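Can a robot do my chores yet?

Posted 26 November 2024

My sister-in-law asked me over pie whether she should hold out for a robot before replacing her dishwasher, and I laughed, and then I thought about it all the way home to Tasmont. I've been following this stuff for years (my husband would say too closely!) and my answer is still no – but it's a warmer no than it used to be.

Handles are what I watch for now. A drawer pull or a cupboard latch is nothing to you and me, but a hand has to get its fingers in the right place and a thumb around the other side before any chore can even start.
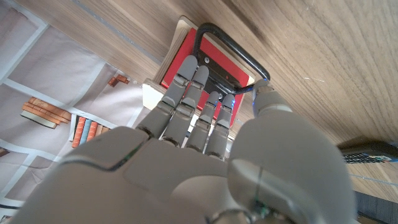 So what about the laundry?

Oh, the laundry. I'd happily pay 400 dollars tomorrow for something that folded fitted sheets. My basket holds 30 socks on a good week, all inside out, and I can't picture any machine enjoying that more than I do. Dusting I'd hand over first, then the cat's dishes, and I'd keep the cooking for myself – I like the cooking.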